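Last updated: August 9, 2018

Section 2. Setting up and running the fruit table at an open day

Of all the things you can put in front of visitors at an open day, the fruit table is the one we would nudge you towards first. It needs very little room, the fruit can be bought the afternoon before from any greengrocer, and people of every age know at once what a banana is and where it ought to go. This section takes you through the whole business for the Moussa hand-held gripper, from laying out the table to packing it away again, and it assumes that you have already worked through Section 1 and have a charged handle, a calibrated pair of fingers and a laptop with Stivura installed and licensed.

If you are still waiting for your licence key, do go back and sort that out before you read on. The key comes by email from the Wurmont office, usually the same day, and the demonstration screen in Stivura will not open without it.

2.1 Before the doors open

Give yourself a good hour, more if you have never done this in the building before. Halls have a way of putting their only working socket behind the piano.

1. Choose a table with a pale, matt top if you can get one. White is best. Dark tops are perfectly usable, but you will need to raise the exposure setting in Stivura (Settings, then Light) by a notch or two.

2. Stand the table where visitors can get at three sides of it. Keep the fourth side for the person holding the gripper and for the laptop stand, with the cable taped down flat to the floor.

3. Wash and dry all the fruit. A damp tomato is a slippery tomato, and the finger pads pick up juice and grit very readily.

4. Put out the metal tray within comfortable reach of the gripper hand. Any shallow tray with a raised rim will do. Leave the middle of it clear enough for the first few pieces to go down without bumping into one another.

5. Scatter the rest of the fruit over the table top. Mix the sizes well, and let a few pieces sit half behind others, as they would in a real kitchen.

6. Add whatever makes the table look cheerful. Children's drawings laid flat are lovely for this, and so is a patterned cloth or a few flowers in a small jar. The software copes with busy backgrounds a good deal better than its early versions did, so there's no call to be stern about it.

Note: Tape drawings down at the corners, on the underside where it won't show. A loose sheet can be dragged along by a finger pad, and it is disheartening for a child to see their work crumpled.

CAUTION: Keep jars, vases and anything else holding water well away from the laptop side of the table. The handle is splash resistant. The laptop is not.

2.2 The first pick

We always suggest starting with a big, easy piece and working down to the small and awkward ones as your confidence grows. A large banana is ideal. It offers two long sides to close on, it doesn't roll far, and the visitors at the back can see it.
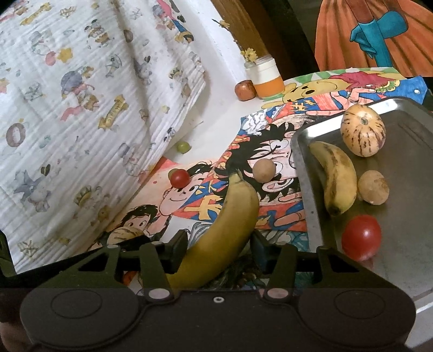
Words by Merja Halonen. Checked on the bench by Issa Srour.

1. Switch on the handle and wait for the steady green light. A blinking light means that it is still looking for the laptop. Move a little closer and give it a moment.

2. In Stivura, open the demonstration screen and press Start Session. Turn the laptop so that the audience can see the live view as well as you can.

3. Open the fingers fully by letting the trigger right out.

4. Bring the gripper down towards the banana with one pad on either side of it, as in the picture. Either pad may touch the peel first, and it needn't worry you if they don't meet it together. The linkages allow each finger to settle against a curved surface as you close.

5. Squeeze the trigger gently until you feel both pads take hold, then stop squeezing. New users nearly always carry on a little too long. The force bar on the screen should sit in the lower part of its range for soft fruit.

6. Lift straight up, pause for a breath so that people can see what you have got, and carry the fruit across to the tray at an easy walking sort of pace.

7. Lower it until it rests on the metal and only then let the trigger out. Dropping fruit from a height gets a laugh but it bruises the fruit, and it spoils the recording for anyone who wants to use it later.

CAUTION: Keep your other hand, and everybody else's, clear of the linkages while the fingers are moving. The openings in the outer links close up as the gripper works and can give a small finger a nasty nip.

2.3 Going on to the smaller pieces

Once the banana is safely across, try one of the round fruits, and after that a tomato. Pepino melons are a great favourite if your greengrocer stocks them, with their dark streaks on a creamy skin, and you will spend a good part of the day telling people what they are. Cherry tomatoes and grapes should be left until last. For these, change to the Fine setting (hold the side button until it clicks) and come in slowly from directly overhead.

If a grape skates off across the table, let it go and pick something else. Chasing it with the gripper tends to end with fruit on the floor, and from there under somebody's shoe.

Note: Fine mode limits the trigger travel, so the fingers will not open wide enough for a large banana. Should the gripper seem unwilling to open, check this before anything else.

2.4 Letting visitors have a go

This is what people will remember, so do make time for it. Offer a glove to anyone who would like one, stand beside them on the trigger side, and let them choose their own fruit. Resist the urge to steer. Most people find the knack by their second try, and the live view is a great help if you remind them to glance up at it.

Younger children may need the handle supported from underneath. At the Nurkville open day we kept a low step by the table for this, and it was in use all afternoon.

Stivura keeps up to 990 picks in one session. Should you run a very busy table, press Save and start a fresh session during a quiet spell, as saving takes a little while and the live view freezes while it does so.

2.5 If something goes amiss

Message 100, "Handle not found": the wireless link has dropped. Switch the handle off and on again, and move any mobile phones off the laptop stand.

Message 289, "Pad contact uneven": there is usually something stuck to one of the pads. Wipe both with a soft cloth dampened with plain water, dry them, and try again. Please don't use spirit or kitchen spray, both of which harden the surface.

2.6 Packing away

1. Press End Session and wait for the saved message before closing the laptop.
2. Switch off the handle and wipe the pads, the housings and the pivots.
3. Close the fingers before putting the gripper in its case.
4. Dry the tray thoroughly and pack it separately.
5. Hand the drawings back to whoever lent them, and throw away any fruit that has been split or handled a great deal.

Charging and storage between events are covered in Section 3.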